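Three hundred signatures and a very long Saturday

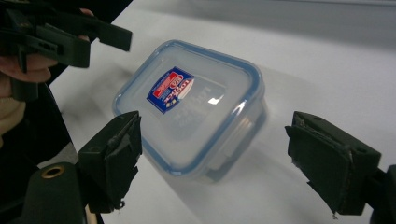

So the council in Tinurlow has changed the rules on public questions, and I have become one of those people who stands outside the baker's with a clipboard. I never planned it. I went to one meeting last winter to ask about the footpath behind the allotments, got a perfectly civil answer, went home, and thought no more about it until my neighbour pushed a photocopy through the door with half of it underlined in green. 

What's changed, for anyone who doesn't spend their evenings reading standing orders (I do now, apparently). It used to be that you turned up, put your hand up in the first half hour and asked your question. You might get a waffly answer, you might get told to write in, but you got to stand up and say the thing out loud in front of everyone. Under the new rules you send your question in writing eight working days beforehand, it can't be longer than 42 words, and the chair decides whether it's "suitable". If it isn't, you get an email. You don't get told why, or at least I didn't.

Mine was about the bus shelter contract. It was a dull question! It asked how many firms had been invited to quote before the work went to Cloditz, and when the quotes would be published. I've no reason to think anything funny went on and I said as much in my covering note. I'd counted the words twice. The email came back on the Tuesday with one line saying the question had not been accepted, and that was that.

I was cross for a day or so and then I rang Azadeh Tehrani, who I knew slightly from the library and who used to work in legal aid. She was very patient with me. She said a parish or town council does have a fair bit of room to set its own rules for how the public part of a meeting runs, so I should stop using the word "illegal" on the phone to people, and could I please stop putting it in emails as well. What she thought was weak was having no written reason and no list of what counts as unsuitable. A rule like that can be used sensibly by a sensible chair for years and then one day you get a different chair. She told me to ask for the reason in writing, keep it short, and be nice to the clerk, who didn't write the rule and has to sit through everything.

I was nice to the clerk. The clerk was nice back. Still no reason.

Which brings me to the petition. Our council has to put something on the agenda if enough residents ask for it, and enough means 300, with addresses, legible. Legible is the killer. You'd be amazed what people think their own handwriting looks like. Meinrad Prantl, who did the market side of the square with me, got so fed up that he started printing the names himself and asking people to sign next to them, and then we had a long argument in the café about whether that was allowed. (We asked. It is, as long as the signature's their own.)

The Saturday before last was the big push. I'd said nine o'clock and was there at twenty to, in two jumpers. Some people crossed the road when they saw the clipboard and I don't blame them, I've done it myself many times. But a lot more stopped than I'd expected, and they didn't all agree with me either, which made it a much better morning than I'd feared. One chap had sat on the council over in Bundidow years ago and he was dead against us. He said open questions had been a misery there, the same two men every month shouting about a hedge, and that staff had left over it. He stood with me for a good twenty minutes and he wasn't daft. I've been chewing on it since.

Because he's right that it can go sour. I've been in that room when someone went on and on at a planning officer who plainly couldn't answer back, and I sat there looking at my shoes. If the chair wants to cut somebody off for abuse I'll be the first to clap. What I can't get past is doing it beforehand, in private, by email. If I'd been told to sit down in the meeting, the nine other people in the public seats would have seen it and made up their own minds about me and about the chair. As it stands my question doesn't exist. It isn't in the minutes. You'd look back through them in ten years and think nobody in Tinurlow had ever wondered about a bus shelter.

So we've changed what we're asking for, partly thanks to the man from Bundidow. The first version of the petition just said put it back how it was. The new one asks for three things: that a refused question is listed in the minutes with its reason, that the chair publishes what the grounds for refusing are, and that the notice period comes down to something a person with a job could manage. I don't mind the word limit so much now. It did make me get to the point, and as you'll have noticed I need help with that.

Changing the wording meant starting the count again, obviously, and I had a little sulk about it. Fulgencio Casado very kindly said he'd go back round everyone on the estate who'd signed the first one, and most of them have signed again, though a couple said they'd liked the old one better and one said she'd only signed to get rid of him.

We're not there yet. The next full meeting is in November and the sheets have to be in well before that, so if you live inside the boundary and haven't signed, please do! There are forms on the counter at the hardware shop and I've got more at home. Full name, full postcode, capitals if your writing is anything like mine. If you think I'm wrong about all this, come and tell me anyway, I'll be by the baker's again this weekend till they run out of cheese scones.

Oh, and the footpath behind the allotments still floods. I've sent in a question about it. Thirty-one words.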